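# Projektbericht: Besuch beim Tag der offenen Tür von Filline

Gruppe 12, Stand 2. August 2025
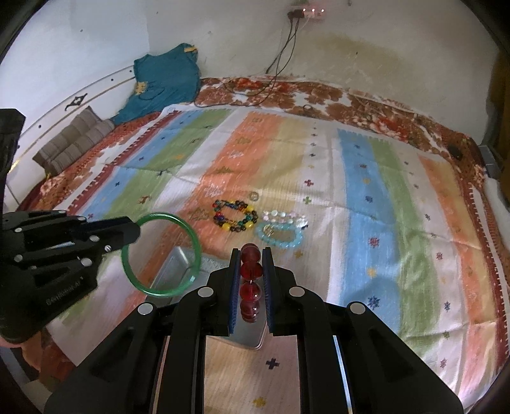 Warum führt man die Greifer von Hand? So lassen sich Bewegungen aufzeichnen, bevor ein Roboterarm eingerichtet ist.

## Ablauf

Tiago Rebelo zeigte uns das Sortieren von Schmuck. Ein Greifer hält eine kurze Schnur mit dunkelroten Perlen, der zweite einen grünen Armreif am oberen Rand. Die übrigen Armbänder liegen auf einer gestreiften Decke. Nach Angabe von Filline umfasst die Sammlung bisher 2849 Durchgänge, davon rund 700 mit Schmuck.

## Beobachtungen

- Perlenschnüre geben beim Zugreifen nach – die Greifhöhe muss jedes Mal neu gewählt werden.
- Der starre Reif war für uns leichter zu führen.
- Beide Hände gleichzeitig zu bewegen braucht Übung.

## Offen

Die Auswertung mit der Software Sirnine steht noch aus. Wir bekommen dafür 1730 Durchgänge und wollen im November die Greifzeiten vergleichen. Das Format der Zeitstempel ist noch mit Tiago zu klären.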